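2022-05-22

What the December order should have looked like

Quick one, dinner's on. I promised Réka Lengyel I'd write up where the arm money went before she puts in for hers, so this is mostly for her. Anyone else buying one for a small repair bench, help yourself.

Short version. The arm was the easy bit. We had a quote from Walarden, a second one from Hondano, compared them for two weeks, picked Walarden on delivery time. Fine. What I did badly was everything that wasn't the arm.

I'd put 300 down for "gripper bits". One line in the spreadsheet, no thought at all. The fingers that come with it are meant for boxes and bottles, and our job is old desktops. Chips, memory, cables, all of it small and close together. So second set of fingers, then a third becuase the second were too wide to get down between things. That line is 3,001 now and I've stopped opening the tab.

Botond Mészáros did ask, back in December, what the smallest thing was we wanted it to pick up. I said "a processor I suppose" and carried on talking about the table. Should have stopped there and bought for that.

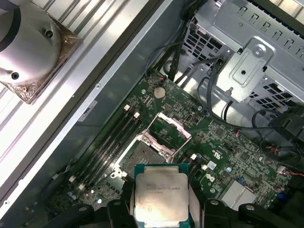
Which brings me to scrap. Budget for scrap! You need boards you don't mind hurting, with the sockets still decent, and a few processors to go with them. I thought we'd have plenty in the back and we did, but half were missing something, a lever or a clip, and no use for practising on. Csenge Bognár found us 20 old machines from an office clearance, cheap, but the van wasn't cheap and the shelving wasn't either. Neither was in the plan.

Then time. I had Caradog Harries down for a day a week on setting up. It's been more like three. He's not slow, the work is just fiddly, and every board layout is a bit different so he's back to moving points about by hand. If I did it again I'd cost his hours first and see what was left for the arm. Might have bought a smaller one. Might have been happier with it.

Other things I forgot, in no order:

Lighting. Shiny metal everywhere inside a PC, and the cheap lamp made it worse. Bought two diffused ones.

Something to hold the case still. It slides. Rubber mat for now, proper clamps on order.

Training. Mariann Kelemen went on the two day course and it was worth it, but we paid for the train and hotel out of the tea money, more or less.

Spare cable for the wrist camera. Get it with the first order, postage on its own is silly.

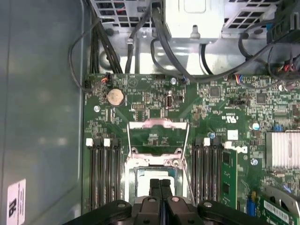

What I'd put in the form, Réka

Arm and controller, whatever they quote. Fingers, plural, and a decent sum. Practice machines plus getting them to you. Somebody's wages for three months at least. Lights, clamps, cables. And leave a line at the bottom with real money in it and don't let anyone talk you out of it, they will try.

Also ask about the service contract before you sign. Ours starts from delivery, not from when you switch it on, and the thing sat in its crate for ages while we argued about the table. That's warranty we paid for and didnt use.

I've got the full spreadsheet if you want it, it's ugly. Ring me Tuesday, after lunch is best.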